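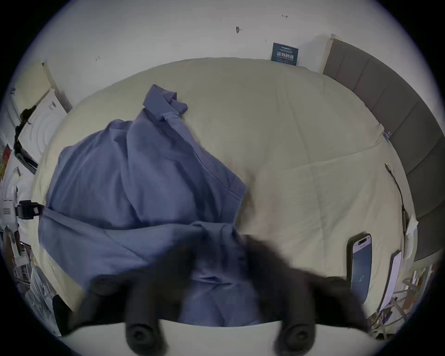

How often should I wash a duvet, and can it go in a home machine?
Mine is a double with a polyester filling, and our washing machine takes 8 kg. It has a cover on it all the time.
Posted by jakulport_jen

Auður Laxdal
Once or twice a year is enough if you change the cover every week or two. Read the care label first. A double will usually go in an 8 kg drum if you can still get your hand in above it, but a thick winter one may not. Use half the normal amount of liquid, no softener, and run a second rinse. Dry it on low with a couple of clean tennis balls and take it out every half hour to shake the filling about. Mine needed most of an afternoon.

Sasum
launderette. not worth the bother at home

Mikkelsen
I'd agree with the launderette for anything feather, as it gets very heavy when wet. For polyester I do mine at home in June and hang it over two lines so the weight is spread. Check the seams before you start and sew up any small holes. Don't put it back in the cover until the middle feels dry, as the corners and the centre are always last. Ours cost £12 to wash and dry in town last time.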